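Search this site
Enter keywords Go

Produce bag table to return to Larkedari Hall in September
21/05/2021 | By Amna Zaidi
Print this story | E-mail this story

TOLPORT - The free produce table at Larkedari Hall will run again this fall, organizers said this week, with bags of mixed fruit and vegetables packed on site and handed out at the side door on Rosales Street.

The table is run by the Prulmont Food Share, which took over the job from the hall's own kitchen program. Pickups will be held every other week beginning in September. The group expects to give out 900 bags before the end of the year, the same number it planned for the spring.

Each household may take up to two bags per visit. No proof of income or address is asked for, though people picking up for a neighbor are asked to give the neighbor's first name so the list can be kept straight.

The group packs in clear plastic zipper bags, a change from the paper sacks used when the table first opened. Paper held up poorly on damp mornings, and people could not see what they were getting without unpacking it at the door. With the clear bags, someone who does not want cabbage can ask for a different one before leaving.

Contents vary with what growers and stores send over. There is no set list, and the group does not take orders for particular items. Produce is sorted into plastic baskets first, and the bags are filled from there.
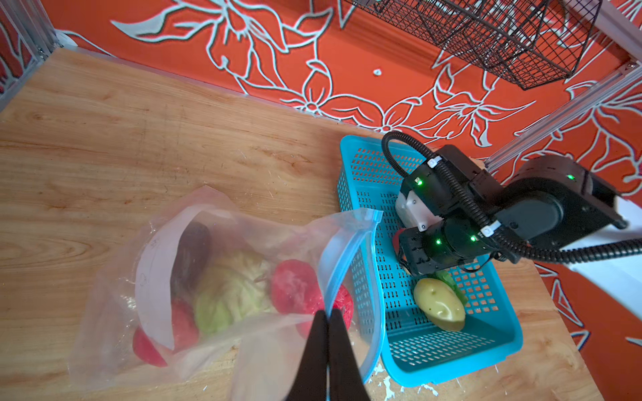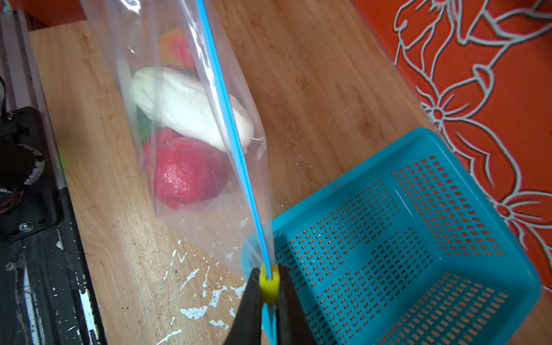
Mixed bags of produce at the packing table. Top: an eggplant, a cabbage and tomatoes are among the contents. Bottom: a bag with a white radish and fruit.

Food Share members said the most common question at the door is how to store a mixed bag once it gets home. Their advice is to take everything out the same day. Tomatoes can stay on the counter, potatoes should go somewhere dark and cool, and radishes and cabbage belong in the refrigerator. Apples are best kept apart from the greens.

Large heads of cabbage have been a problem at times, as one can fill most of a bag. Growers have been asked to send smaller heads when they have them. Bigger ones will be set out loose at the end of the table for anyone who wants one.

The zipper bags may be brought back if they are clean and dry. Returned bags will not be used for food again, but the hall's craft room takes them for storing beads and yarn. The group has 2,000 new bags on hand, bought with a grant from the Tolport Neighborhood Fund, and does not plan to order more this year.

Pickup will start at 10 a.m. and go until the bags run out. In the spring that took roughly 6 hours on the busiest date and much less on the others. Parking is on Rosales Street only - the lot behind the hall is kept clear for deliveries.

Gardeners with extra vegetables may drop them off at the hall the afternoon before a pickup. Items should be whole and uncut, with loose dirt brushed off. Homemade jams, pickles and baked goods cannot be accepted.

A schedule of fall dates will be posted on the hall door and at the Tolport library in late summer.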